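4. Colocación y primer encendido del deshumidificador Kokkinos

Última actualización: enero

Lea esta sección antes de enchufar nada. El folleto que viene en la caja asegura que el aparato «rinde igual en cualquier rincón». No lo hemos comprobado y no nos lo creemos: en el piso de Usthorpe, pegado a la pared, tardaba el doble en llenar el depósito que en medio del cuarto.

4.1 Antes de empezar

1. Deje el aparato en posición vertical 4 horas. El fabricante dice que basta con dos; es posible, pero el compresor lo paga usted.
2. Retire las cintas de transporte, también la del flotador. Si se queda puesta, el piloto de depósito lleno no se enciende nunca.
3. Elija un suelo nivelado. La alfombra no sirve, por mucho que el dibujo de la caja muestre una.

PRECAUCIÓN: no utilice alargadores enrollados ni regletas sin toma de tierra.

4.2 Distancias y personas en la habitación

4. Separe la parte trasera 100 cm de cortinas y ropa tendida. El folleto propone bastante menos, sin explicar de dónde sale la cifra.
5. Cierre puertas y ventanas. Secar la calle no tiene mérito.
6. Se puede seguir trabajando en el cuarto con el aparato en marcha. Lo del «modo silencioso» conviene tomarlo con reservas - juzgue con sus propios oídos, de noche.

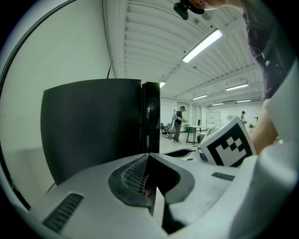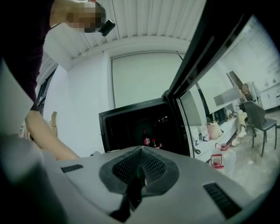
Fig. 2. Rejillas negras en carcasa clara, dos vistas en la misma sala.

4.3 Primer encendido

7. Pulse el botón de marcha una sola vez y espere. Entre la pulsación y el arranque pasa un rato; pulsar de nuevo lo apaga.
8. Fije la humedad en el 55 %. El programa «Auto» promete decidir por usted, pero en las pruebas de Soledad Mahmoud en Kaludport se paraba demasiado pronto.
9. Vacíe el depósito al cabo de la primera noche y apunte la cantidad. Compárela con la de la semana siguiente, no con la de la publicidad.

NOTA: el filtro «permanente» también se ensucia. Aspírelo cada 165 horas de uso, con el aparato desenchufado, y no lo lave con agua caliente.

NOTA: si aparece el código E2, vuelva a encajar el depósito antes de llamar al servicio técnico de Brotanora. Casi siempre es eso - y la visita se cobra igual.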